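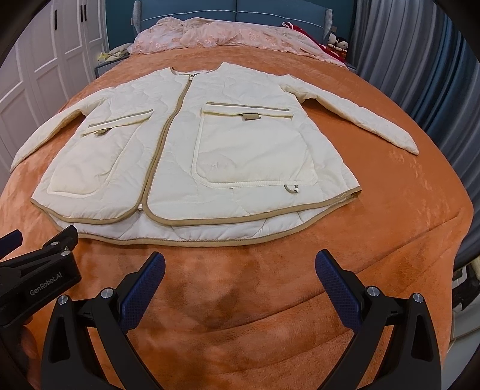

To: handheld-grippers list
Subject: Re: jaw not closing all the way, jacket folding

Hi all, quick one before I run.

Helmut Grube wrote:

> We lost most of the jacket episodes again. Jaws read closed but the fabric slips out halfway through the sleeve fold. I blamed the operator at first, sorry Jana. Width reading jumps at episode 148 and never comes back. Anyone seen this? Is it the pads or the encoder?
>
> Helmut

Seen it, yes. Same thing in Hallitz in August. Not the pads in our case – it was the zero. Unit got bumped, zero shifted by 3 mm, and the software went on happily reporting "closed". Thin cloth still worked, or we thought so. Quilted stuff just slid out when the sleeve came across.

What we did:

- power down, check the pivot bolts on both fingers. One of ours was loose
- close by hand on a bare jaw, re-zero, close again
- do the left and right unit seperately, dont copy the offset over
- look at the width plot before you keep anything

We threw out 319 episodes out of 3169. Imad wanted to fix them by shifting the offset afterwards. Didn't work, the jump wasn't clean.

Also a safety thing – Frauke got her fingertip pinched doing the hand close with power still on. Nothing broken, sore for a while. Power OFF first please.

Helmut, can you send me the log from 140 up? Kramer has the Vandard script that plots the width, ask him if you dont have it.

Shengli Cui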